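3.2 Packaging reuse in the participating households

The second strand of the study dealt with what households keep after a purchase has been unpacked. Earlier work on domestic waste has mostly weighed what leaves the home. We were more interested in what stays behind, sometimes for years, and in the uses it is put to. Diaries were kept by households in two towns, Clamard and Godoy, and were collected at the end of August. Each household recorded any box, bag or pouch that had come into the home as packaging and was still there when the diary closed.

The diaries produced 1663 usable entries. Cardboard boxes made up the largest group in both towns, and boxes with handle cutouts were kept longer than plain ones of similar size. Several respondents wrote that a box they could lift with both hands was "already a drawer". Toys, shoes and paperwork were the contents named most often. 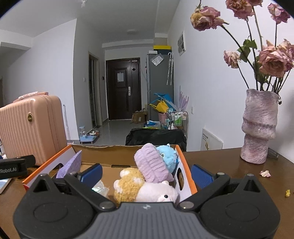 Length of keeping varied a good deal between the towns. In Clamard, where most of the homes are flats, boxes tended to be flattened within a season unless they had been given a fixed place on a shelf or under a bed. Godoy households had more storage and were less strict. Garages and lofts there held boxes whose owners could no longer say what they had first contained, and 19 entries were marked simply "unknown". We left these in the totals but took them out of the analysis by type of goods.

Fabric packaging followed another pattern. Drawstring pouches are small and easily folded, and few respondents described a decision to keep them. They were put in a drawer and found again when something needed wrapping or carrying. A pouch was also more likely than a box to leave the home as part of a gift, which makes its working life hard to follow by diary alone. Coarse woven pouches (Figure 2) were mentioned more often than smooth ones – chiefly for dried herbs, jewellery and small game pieces.

Entries for pouches were shorter than those for boxes and often gave no date of arrival. We therefore coded them only by present use, following the Vistumance scheme set out in Section 2. Where a pouch had more than one use, the one written first was taken as the main one. This probably understates seasonal uses such as gift wrapping, as the diaries closed well before the winter holidays.

Figure 2. A lavender woven pouch with a purple drawstring cord.
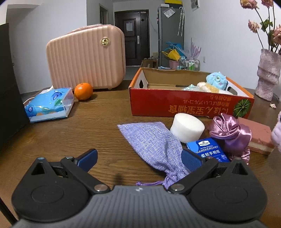 3.3 Reasons given for disposal

Respondents who had thrown packaging away during the diary period were asked to give a reason in their own words. Damage came first in both towns, followed by lack of space. Moving house was mentioned less than we had expected, although the sample included few recent movers.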